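Is the second Ovora album a breakup album or did we all make that up?

Asked in Music > Pop & Fandom
3572 views

OK so I've been listening to Holberg on repeat since it leaked into my life via my sister's car, and every fan page I land on says the whole thing is about the guitarist from Busus. Like it's settled fact. But I can't find one interview where she says that! She did one radio chat where she got asked straight out and laughed and talked about her dog. Is there a real source for the Busus thing, or is it just people reading lyrics really hard? I'm mostly asking about track four, the "you kept the porch light" one.

2 answers

Long answer, sorry. I've been on the Maihi forum way too long and I was there when this started. Somebody put up a post matching tour dates to lyrics, and it got 344 replies in one night. The porch light line was the big one, because Busus have a song with a porch in it. That's the entire case – a porch.

What we do have is the liner notes. Track four has a co-writer, and the credits say the first version was written in August, before the two bands ever shared a bill. So unless she was heartbroken over a guy she hadn't met yet, I don't buy it for that song. The last two tracks, maybe. "Second Soundcheck" is pretty hard to hear any other way and I've tried.

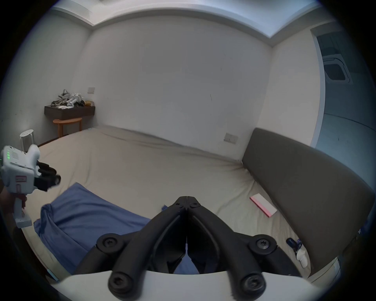 porchlight_skeptic
1439 points

Also worth knowing that she changed a verse for the live version. On the record it's "he drove," on tour she sings "we drove," and people took that as proof they were back together. I saw two of those shows and she sang it a different way each time, so good luck with that. My guess is she writes bits from real life and bits from her friends' lives and then mashes them up until they rhyme.

If you want her own words, get the deluxe edition. There's a little booklet with a page on each song, and she doesn't name one ex in it. It's mostly about which piano was out of tune. The first pressing was only 800 copies but the text was the same in the later ones, so don't pay silly money for it.

Edited 5/17/20 to fix the track number, thanks to whoever messaged me.

Was this helpful? Yes / No

its totally about him lol. listen to the bridge on track seven with headphones, she says "bus" and then kind of swallows the rest of it. my roommate says it's "but us" but my roommate also likes the remix so

Was this helpful? Yes / No

Comment from the asker: Just tried it with headphones. I hear "but us" too – going to look for the booklet.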